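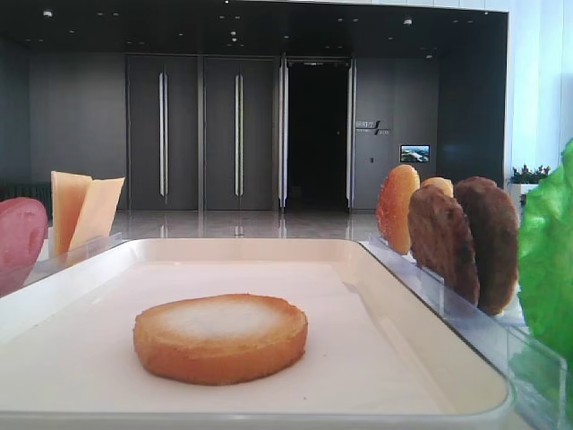

Walking weekend in Kozma - last call for places

Quick one this month, I'm typing this between packing boxes so forgive the state of it.

The autumn heritage walk is on. Kozma, the old market town up the valley from Clurden, four nights, same guesthouse as last time if they fix the boiler. Rosaire Lapointe is leading again. If you came on the Cistach trip you know what that means: good shoes, no lunch before two, and a lot of standing in doorways looking at carved lintels.

We have 7 places left out of the full group. Deposits to the office by June 11, 2019 please. After that they go to the waiting list and I can't hold them, even for regulars. Sorry.

What you get

Day one is arrivals and a short stroll round the walls before supper. Bring a jacket, it gets cold up there as soon as the sun is off the square.

Day two, the weavers' quarter. Most of it went up after the fire, narrow plots, long yards behind, workshops upstairs for the light. A lot of the yards are private but Rosaire has got us into three of them, including the one with the dye vats still in the floor. The owner is elderly and would like us to be gone by noon. Please be gone by noon.

Day three is the one people ask about. Synagogue in the morning, then the Armenian chapel, then the Lutheran church, all within the same few streets. The synagogue was a grain store for decades and the painted ceiling only came to light when the roof was redone. Stars, mostly, and a border of vines that stops halfway along the north wall where the painter either died or wasn't paid, depending who you ask. Hats for the men, shoulders covered for everyone. Photos okay, no flash.

Afternoon free. There's a decent secondhand bookshop behind the post office, and the baths are open til seven.

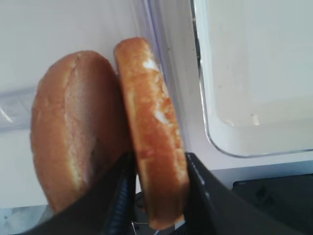
Day four we take the early train to Hivska for the cemetery. It's a fair climb, 52 steps from the road and then rough grass, and there is no handrail on the top half. If knees are a problem tell me now and I'll arrange a car to the upper gate. Botond Kerekes will meet us there. He has been transcribing the stones for the town archive, over 1,000 read so far, and he will show us how he does the worn ones with a mirror and a flashlight. He's happy to look up family names but needs them in writing before we travel, with any spelling variations you know of. Email is best. Do not hand him a shoebox on the day, as happened in Cistach.

Day five, home. Train leaves Kozma mid morning, change at Clurden, 3 minutes to make the connection so sit near the front.

Money etc.

Price is the same as last year. Covers rooms, breakfasts, two suppers, all entry fees and the Hivska train. Doesn't cover getting to Kozma or your insurance. Single rooms cost extra and there are only a few, first come.

Reading list is at the office, ask for the stapled one. The older list has the wrong dates for the fire and I keep finding copies of it arond the place.

And for those who can't make the autumn, we're looking at a shorter trip in December, two nights in Clurden, mostly museum and the winter market. No details yet. Put your name down if you want them when I have them - putting your name down doesn't commit you to anythng.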